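Gripper Trials: Frequently Asked Questions

What is being compared?
Two grippers, the Clamport and the Entwistle, on the same bin-to-bin sorting job. The parts are small electrical items such as switches, emergency stop buttons and capacitors.

How long is a trial?
Each gripper gets 112 picks per part type. We stop early after 12 drops in a row and log the run as failed.

Do both arms run at once?
Yes, on the two-arm bench. They share one controller, and the second arm waits if the first is inside a bin.

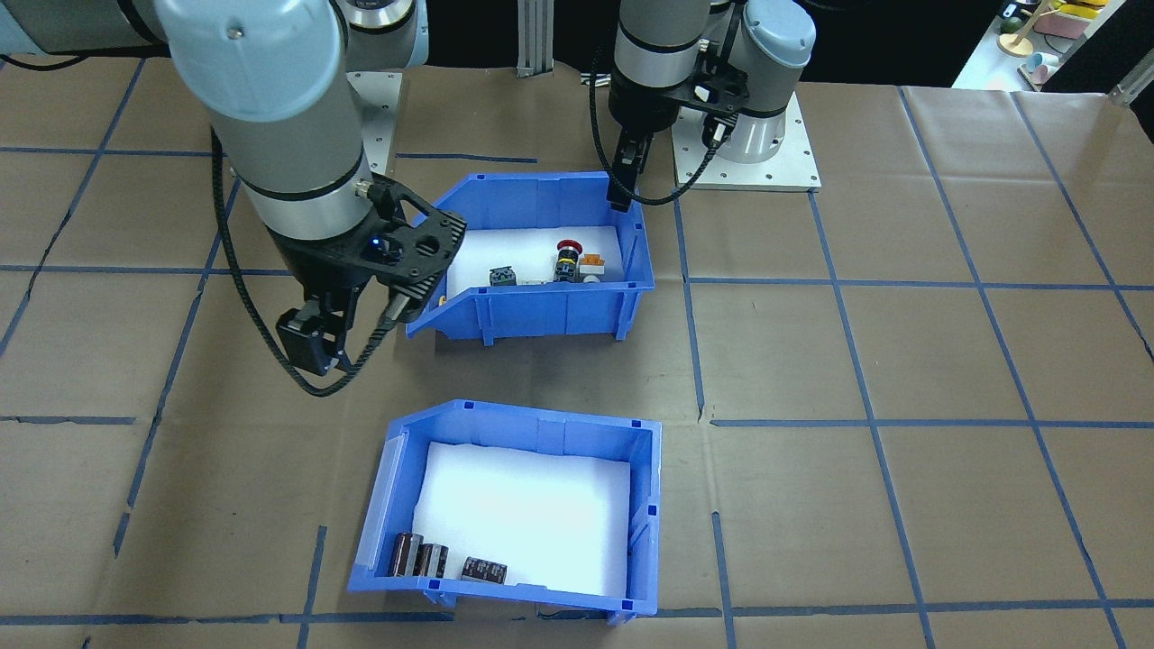
Why are the bins lined?
Bare plastic lets small parts slide when a finger touches them. With a white liner they stay put better, and the camera finds dark parts more easily.

Which parts are hardest?
Capacitors lying on their side. They roll. Start with upright ones if you are setting up your own test.

Can I send in my own parts?
Yes. Send at least seven of each to Butorness, with a note of any surface that must not be scratched. Parts over the gripper's rated opening will be returned.

Do you test cycle life?
Only up to 1,000 closes. For longer runs, ask about the Patotex rig.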